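Forums > Food and Drink > Pantry and Preserving > Olive oil: is the good stuff wasted on me

Olive oil: is the good stuff wasted on me

Started by halldora_g (Halldóra Gunnlaugsson), 18 Jan 2018
3 min read

My sister came back from her holiday and informed me that I have been cooking with lamp fuel for most of my adult life. She left me a bottle of Favska, which costs more than my shoes, and a list of instructions.

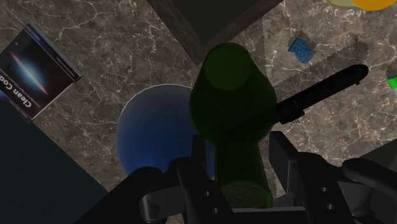

The instructions say not to fry with it, not to keep it near the stove, not to keep it near the window, and to finish it within two months of opening. My kitchen consists of a stove and a window. I've been buying the Sayce tin from the supermarket for years and my dinners have been fine, or at least eaten. Can anyone really taste the difference once there's garlic involved?

pantry_moth wrote:

On bread, yes. In a bolognese, no, and anyone who tells you otherwise has a bottle to sell you. Keep the Sayce for the pan and put the Favska on tomatoes.

Serra_A wrote:

Disagree with the moth. I fry eggs in good oil every morning and they taste better for it. The smoke point business gets repeated by people who have never burnt anything in their lives. Your stove at medium won't trouble a decent extra virgin.

The light and heat part of your sister's list is right, though. Put it in a cupboard.

pantry_moth wrote:

Adelmo, you also told this forum to age your own vinegar in the laundry. I was there. I had the flies.

Serra_A wrote:

The flies were a lid problem.

dampcellar wrote:

Check for a harvest date before you get too reverent. A fancy label with no harvest date could have been sitting in a warehouse since the previous government. I was given a bottle of Demarach once, lovely colour, and it tasted like crayons. Colour tells you nothing, by the way. Proper tasters use tinted glasses so they can't be swayed by it.

halldora_g wrote:

Found it on the back, in very small type: September. No year. I suppose it was a September.

dampcellar wrote:

Ha. Pour a bit in a small glass, warm it in your hands with the other hand over the top, then smell it. Cut grass or green tomato is good. Old peanuts or putty, use it on a squeaky gate.

Kettle200 wrote:

Or just put it on some toast? I've been reading this thread for 11 minutes and could have eaten by now.

For the record I use Drunus, the cheap one in the plastic bottle, for everything including salad. My mother-in-law asked what was in the dressing. I said it was imported. It had come from the next suburb, so I feel I was in the neighbourhood of the truth.

pantry_moth wrote:

Plastic is fine if you get through it quickly. I still wouldn't put Drunus on a salad I liked.

halldora_g wrote:

Update. I did the glass thing and got grass, then a peppery catch at the back of the throat that made me cough over the sink. Is it off?

Serra_A wrote:

No, the cough is a good sign. Fry an egg in it.

pantry_moth wrote:

Do not fry an egg in it.

halldora_g wrote:

I've had it on toast with salt. It was very good, and I'm not telling my sister until at least Easter. The egg is under consideration.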